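**Argate wallet - anyone moved a whole shop over?**

**bkobzar55**
We take card, cash and the Argate wallet at the counter. Argate wants us to go wallet-first from November, and they say settlement is same day. Has anyone here done it? Our card fees were 133 last month and I'd like that number gone.

**gbeho_b**
Did it in spring. Settlement is same day if you close the batch before 4 pm. After that it goes to the next morning. Fees are lower, but the refund process is slow.

**Lacson122**
Same day is not what I get. I close at 3 and the money still shows up the next day. Ask which bank they settle through before you sign anything.

**gbeho_b**
Which bank are you with? Mine is Berkumus and it has never been late.

**Lacson122**
Nazarenko. So it may be the bank - but Argate told me it made no difference.

**vlasta_g**
Keep cash whatever you do. We had 13 customers walk out during one outage. A central bank coin would fix part of this, but I don't expect one soon.

**Lacson122**
Don't agree on the coin. It still needs the same terminals and the same network.

**bkobzar55**
Thanks. I'm with Nazarenko too, so I'll call them first. Two from the work table:
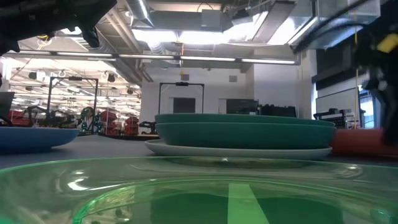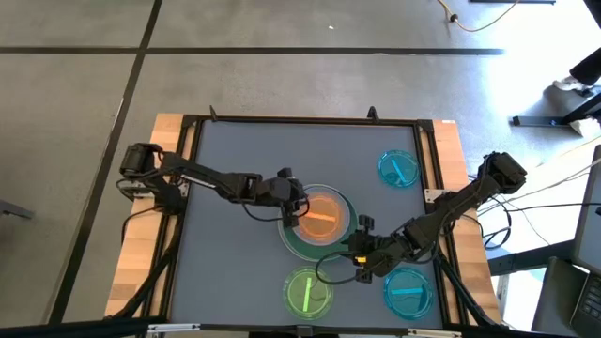

Does the wallet-first contract have a minimum term? The copy I got skips from section 4 to section 6.

**gbeho_b**
Mine was 12 months. Ask for the missing page in writing.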